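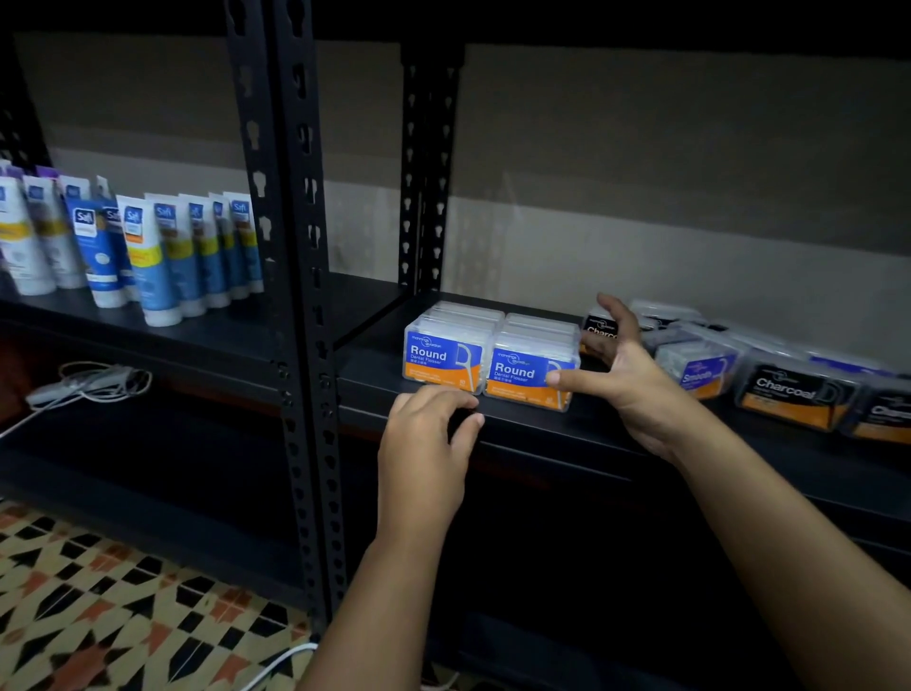
Retail Practice 1, Unit 3: Facing Up a Shelf
Handout by Adwoa Bonsu, room 28

Welcome back! Today is facing day, my favorite session of the whole course, and you'll be on your feet for most of it.

Some words first. A "facing" is one package you can see from the front. The "lip" is the front edge of the shelf. "Fronting" means pulling stock forward so the first row sits near the lip, with the rest lined up behind it – easy to say, slow to do well!

Small clear boxes, like dental flossers, are great to learn on. They slide, they turn, and a crooked one shows right away. Take hold of a box by its sides, keep your fingers off the label, and square it to its neighbor before you go to the next. Boxes marked "Round," "Smooth" and "Charcoal" look alike from the side, so read the front every time. A Charcoal box behind a Round one is the mistake I see most.

Tubes that stand on their caps (facial cleanser, for example) need a lighter touch. Bump one and the neighbors may go too. Work from the upright outward and turn each name to the front.

In pairs, 2 rounds:
Round one – one person fronts the oral care section, the other watches and says nothing (hard, I know!).
Round two – swap, and do the cleansers.

Write down where you slowed down. Nkrumah Ankrah's group found that lining up the back row first saved them a lot of fiddling, so try it both ways.

For next time: read the Votton notes on shelf labels and bring your sketch of one full bay.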